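Handheld demos of sweeping crumbs into a tray: how messy should I be?
Posted 11 July 2022 in Teaching by Hand

I'm recording demonstrations with a hand-held gripper. The task is cleanup: get a scatter of fine crumbs off a white table and into a low black tray, using a bit of cloth. I've done 50 so far and the policy has learned to approach the crumbs with great confidence and then stop, like a teenager asked to do dishes. 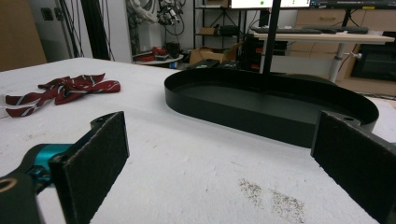

My strokes vary a lot. Sometimes I go for the cloth right away, sometimes I dither. Should I throw out the dithering ones or just record more? We also have a Takari remote-control arm I could use instead, but last time it took me 12 minutes to pick up a sponge.

vollau_bench
Keep the hand-held tool. Remote control is fine if you enjoy watching yourself be bad at things.

Your trouble is the pause. If you hover over the mess while deciding what to do, the robot learns that hovering is the job. Decide before you hit record, then move at one steady speed – slower than feels natural. I cut every demo with a pause longer than 2 seconds and mine stopped freezing. Do vary where the crumbs and the tray go. Don't vary how you grab the cloth, at least until it works once.

Rirncombe
More data. It's always more data.

bramwell_left_hand
Seconding the pause thing. Also record 12 or so where you miss some crumbs and go back for them. Mine had only ever seen perfect sweeps, so after one bad pass it parked itself and considered the matter closed. Been that way from January until I added the second tries.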